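Paora Bright
August, 7:40 am

Okay friends, coffee is poured and I promised several of you a plain-English rundown of the property tax thing before the town votes, so settle in, this is going to run to a few posts.

First, what we're being asked. The Birnen town council wants to move the fire district off its flat yearly fee and onto the property tax roll. Right now every household pays the same $163, whether you live in a one-bedroom by the creek or one of the big places up on the ridge. Under the new plan you'd pay according to assessed value.

I went to the hearing thinking I was a firm yes, and I came home a softer yes, mostly thanks to Sachiko Tsuchiya, who stood up and read her last four assessments out loud. Her house hasn't changed a bit (same roof, same porch!) and her valuation has climbed every single time. She's on a fixed income and she'd like somebody to tell her where it stops. I thought that was a very fair thing to ask, and I don't think the council answered it.

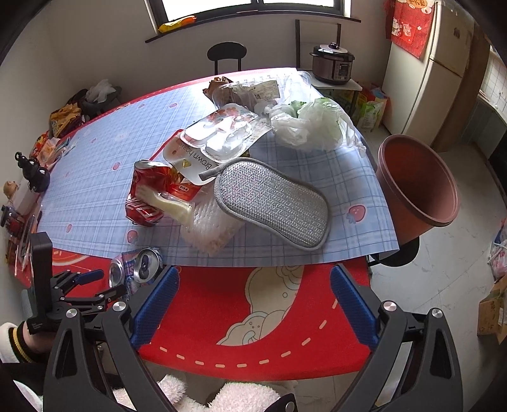 Councilwoman Blandine Picard did explain the cap, and I want to be fair to her because she was patient with all of us for a long evening. The district's share can't go up more than the limit written into the measure without coming back to voters. But the cap is on the total the district collects. It doesn't cover your own bill. If your street goes up in value faster than the rest of town, your piece of it grows — and I had to have that explained to me twice.

Now the part people keep messaging me about: who pays more? The finance office says 471 homes would see a higher bill and 1,140 would see a lower one. Renters aren't in either number. I asked about that and was told the landlords are the ones billed, which I knew, but you all know how rent works.

Gaëtan Moulin argued for keeping the flat fee and adding a hardship waiver, and I'd have liked to hear a lot more on that. He got his three minutes like everybody else and then we were on to the culvert on Ondard Road. (The culvert is a whole other thread, please don't get me started before lunch.)

Where I've landed for now: I still lean yes, because $163 is a real bite for some of my neighbors and hardly noticeable for others. I'd feel a good deal better with a senior exemption in there, and Picard said one could be added later by ordinance. Later is a word I've heard at a lot of hearings.

The full measure is 15 pages and the library has copies at the front desk. Pages 6 and 7 are the ones with the cap language, so start there if you're short on time. And if I've gotten something wrong, tell me and I'll fix it in the replies.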